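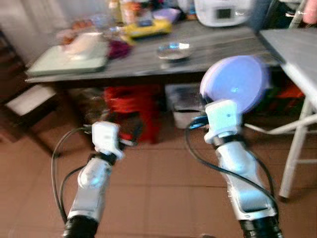 I bought the Clesum worktop cleaner in December, after our old spray finished and the shop had only this one and the Girard. The Girard costs more and smells of lemon, so I took the Clesum. Now I have used it for five months and I can write something useful.

It comes as a concentrate. You put one cap into the spray bottle and fill up with water. The small bottle makes 12 fillings, the paper says, and for me this was correct. The instructions are printed very small and I needed my glasses.

On stone it works well. Tea marks go away with one wipe if they are fresh. Old oil near the cooker needs two times, and you must leave it for a minute before wiping. It does not leave a white film, what the Derik cleaner always did in my kitchen. With lemon juice spots it can do nothing, but those are damage in the stone and no cleaner takes them out.

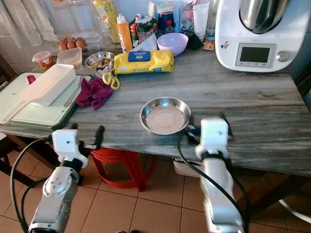

Grey and white veined marble, with a steel dish and a pink bowl on it.

I tried it also on steel. There it is only average — you have to dry with a cloth, otherwise you see stripes. On painted cupboard doors I had no problem, but I tested first on the inside of one door.

The smell is weak, a little like soap, and it is gone when the surface is dry. My hands became dry after a week without gloves, so now I wear them.

The spray head is the bad part. Mine started to drip, and I changed it for one from an old Erkavico bottle, which fits. I gave four stars and I will buy the refill, but not the bottle again.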